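**Pressemitteilung, Cricketclub Stirkton**

# Stirkton holt den Muvar-Cup: Sieg mit dem vorletzten Ball

Was für ein Finale! Die Herren des CC Stirkton haben am Sonntag zum ersten Mal den Muvar-Cup gewonnen. Gegen den Titelverteidiger CC Lindgren fiel die Entscheidung im letzten Over, als Kapitän Kenji Fitzsimmons den vorletzten Ball durch die Covers zur Boundary trieb und die 200 Runs auf der Anzeige standen. Zwei Wickets hatte Stirkton da noch in der Hand.

Dabei sah es lange nach einem Lindgrener Nachmittag aus. Die Gäste gewannen den Münzwurf, entschieden sich fürs Schlagen und kamen auf dem trockenen Platz gleich gut ins Rollen. Erst als Stirkton in der Mitte des Innings auf die langsamen Bowler setzte, wurde es zäher. Mehrere Schläge landeten hoch in der Luft und dann in sicheren Händen, ein Run-out nach einem direkten Wurf von Point brachte die Wende. Lindgren schloss bei 198 Runs ab, ein ordentliches, aber erreichbares Ergebnis.

Die Antwort begann holprig. Beide Eröffnungsschlagleute waren früh zurück im Pavillon, und der Anhang am Spielfeldrand wurde merklich leiser. Dann kam Fitzsimmons, und mit ihm kam Ruhe ins Spiel: Singles, kaum Risiko, nur die kurzen Bälle bestrafte er konsequent. Im letzten Over fehlten noch 8 Runs.
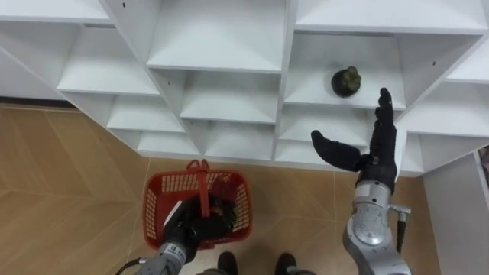 »Ich habe vor dem Over gar nicht mehr auf die Anzeige geschaut«, sagte Fitzsimmons nach der Partie. »Die Jungs haben mir die Zahl vom Rand zugerufen, immer wieder, laut genug war es ja. Als der Ball dann durch war, bin ich einfach losgerannt, obwohl man bei einer Boundary überhaupt nicht laufen muss!«

Großes Lob ging auch an die Lindgrener Mannschaft, die bis zum Schluss glänzend im Feld arbeitete und nach dem Spiel noch lange mit den Stirktonern zusammensaß. Die beiden Vereine kennen sich seit Jahren aus der Liga, und so herzlich wie diesmal war die Pokalübergabe selten.

Über die 1000 Zuschauer an der Anlage freut sich der Verein riesig. So viele Menschen waren noch nie zu einem Heimspiel gekommen, darunter viele Familien, die zum ersten Mal Cricket gesehen haben. Am Nachmittag durften die Kinder in der Pause selbst mit Plastikschlägern aufs Feld, und ein paar von ihnen wollten danach gar nicht mehr herunter.

Der Pokalsieg berechtigt zur Teilnahme an der Clukutine-Trophy im kommenden Sommer. Gegner und Spielorte werden im Januar ausgelost. Bis dahin trainieren die Herren weiter dienstags um 18:30 Uhr, im Winter in der Halle. Neue Gesichter sind herzlich willkommen, Vorkenntnisse braucht es keine, Schläger und Schutzausrüstung stellt der Verein.

**Kontakt für Rückfragen:** Cricketclub Stirkton, Pressestelle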